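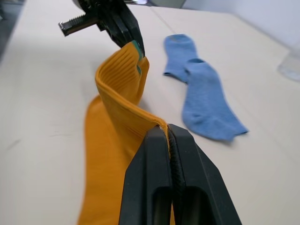 Speaker notes: Knitting Your First Pair (and Finishing the Second One)
Guild evening talk, Feb 26, 2019
Speaker: Zeeshan Bhutto

Before I start
Water on the lectern. Pass the yarn basket around NOW, because last time I forgot and it sat under my chair until the raffle. Say hi to the Plalgate group if they made it through the traffic.

Opening
Hi everybody, I'm Zeeshan, and I've been knitting socks long enough that my family has stopped acting surprised on birthdays. My first one took me from July until well after the holidays, and it would have fit a horse! I still have it. (Hold up the horse sock. Wait for the laugh. If there's no laugh, keep going.)

Ask for hands: who has knit one sock and never made the other? Mine goes up too. I had a lovely green cabled one on the needles for ages and I could not make myself cast on its partner.

Yarn
People always want to start with the prettiest skein in the shop, and I get it, I did the same thing. But go for something with a bit of nylon in it, especially for the heels. I used a soft single-ply from Clulard for my brother's pair and he was through the heel before I'd woven in the ends on the next ones. These days I mostly reach for the Rajput sock base — it's a little scratchy in the ball and it settles down after a wash or two.

Let them feel both samples here. Don't rush this bit, it's the part they like.

Gauge and stretch
So, the thing I got wrong on the horse sock. I measured my foot, I knit a tube exactly that size, and of course knitting stretches, so it slid right off me. You want it smaller than your foot. Knit your swatch in the round, wash it, let it dry flat and measure it relaxed. Then pull it sideways and see how far it wants to go. A sock spends its whole working life being pulled on, so a cast-on with no give in it is going to drive you nuts. Mention the stretchy cast-on handout.
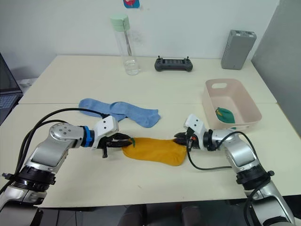 Heels
Okay, deep breath, this is where the room goes quiet. Turning a heel is short rows, and short rows just means you stop early and go back the other way. I must have read the instructions 40 times before I gave up and did exactly what they said, one row at a time. Don't try to picture it ahead of time!

Walk through the flap on the big needles. Skip the afterthought heel if we're running late.

The second sock
Two things that helped me. Cast on the second one the same night you finish the first, even if it's only a few rounds. And write down your row counts as you go, on paper, in the bag with the yarn. I tried the Zorari row counter and it's nice, but I kept leaving it in my coat.

Questions, then tea. Get the horse sock back before anyone leaves.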